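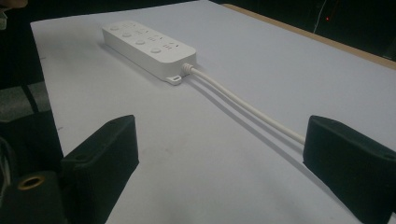
Power strip and cord, Stovham kit, 18th May

Quick one, no time. Had the Stovham hand-held gripper kit a week now, the one with padded fingers. Good grip, comfy handle, manual is terible. Setup took me 30 minutes, box says 7. Hm.

Cords are what I wanted it for. Thin, round, slippery.
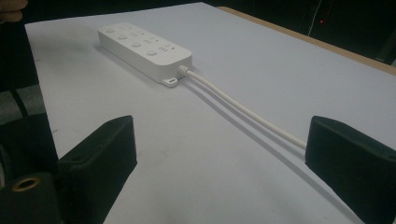 Pads are the best bit so far. Spare set costs extra tho, and shiping is slow. Indent has a cheaper kit coming in September, up to 200 less. Might wait if I was buying today. More when I've tried the Stusis software.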